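About Ondenine

Ondenine builds and tests two-arm robot cells for handling soft goods and loose produce. The company works out of a single hall in Olovdale and was started by Liliana Longo and Katia Serra, who still run the test program.

Open day, 25 April 2024: bagging cell

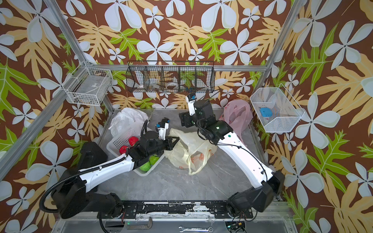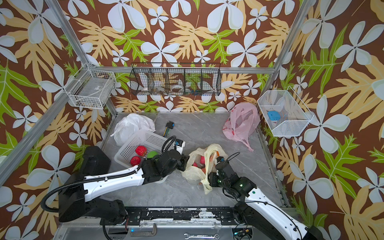

Visitors are taken through in groups of 6. Each demonstration runs 60 minutes, including setup and questions. Katia Serra covers bag handling, where thin plastic changes shape with every contact and grip points have to be found again each time. Liliana Longo covers arm coordination and shared reach limits.

The last open day drew 113 visitors, mostly from packing firms and technical schools. Staff from Wragg attended to discuss the Gistar controller, which is due for a second round of tests in January.

Group visits are booked through the front office. Closed shoes are required in the hall.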